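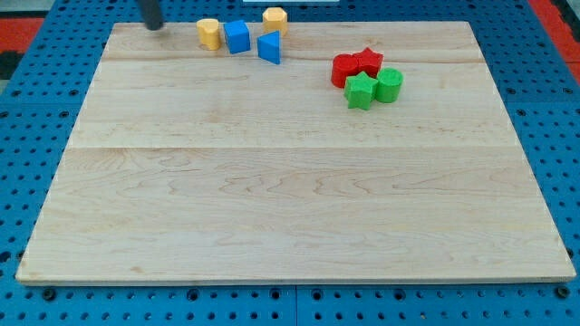
Public woodworking programs spend too much of their money on machines and too little on the surfaces where the work is done. The Flilton Community Workshop reviewed its benches this spring, and the review has persuaded this office that a plain, replaceable board should be treated as core equipment and budgeted for accordingly. The type we have in mind needs no special design. Three planks of different widths, joined edge to edge in a pale wood and laid flat over a perforated blue surface, will serve most of the beginner's needs. A few knots and some wavy grain do no harm.

The workshop served 351 registered members last year. Of these, 113 were enrolled in an introductory course, and it is chiefly on their behalf that this argument is made. An experienced member will bring a board from home, or will clamp a scrap underneath the work without being told. A beginner uses whatever surface is provided and assumes that it is the correct one. If the bench is scarred and sticky with old glue, the beginner learns to work on a bench like that.

The usual objection is cost. Hywel Gough, who oversees purchasing, has pointed out that a wooden board will be cut, stained and eventually split, and that a hard synthetic top would outlast several of them. His figures are sound. They do not settle the matter. A synthetic top is expected to last, and so it is protected: members are warned away from it, signs are posted, and the work moves to the floor or to the ends of the sawhorses. This is what happened in the Foulkes Room, where the new tops remain in excellent condition and the floor does not.

Wood also has practical merits that deserve to be stated plainly. A chisel that slips into a wooden surface usually keeps its edge well enough to be honed again in a few minutes. Small parts do not skate across it. It can be planed, sanded, oiled, turned over and used on the other side. When a board made from separate planks is damaged along one edge, the damaged plank can be sawn off and a new one glued in its place, and that repair is a suitable exercise for a second-term class.

A second objection concerns appearance. Some members of the advisory group favored matching tops in a single wide panel, on the ground that visitors judge a workshop by how uniform it looks. We do not share this view. Planks of unequal width reflect a sensible use of the lumber at hand, and a student who can see the joins can ask how they were made. Beca Lewis, who teaches the evening course, begins her first session by having the class run their fingertips across the joins of a tabletop and say where each one falls. Several of her students have gone on to make their own.

The perforated surface underneath should be kept. It holds stops and pegs where they are wanted, it lets dust fall through, and it allows one station to be set up for sanding in the morning and for assembly in the afternoon. It is poorly suited to direct work, however. Screws drop into the holes, and glue that enters them is very difficult to remove. A board laid over it answers both complaints and can be lifted away when the pegs are needed.

We therefore recommend that the workshop set aside $1000 in the coming budget for lumber, glue and oil, to be spent on boards made in-house. Each of the 4 main stations should have one board in use, with spares stored flat in the Pornlow annex. Boards should be oiled in June and again before the winter courses open. Members should be told clearly that marks from ordinary work will not be charged to them.

The request for a second band saw can wait another year. The present saw stands unused for much of the day, while the benches are occupied from opening until close.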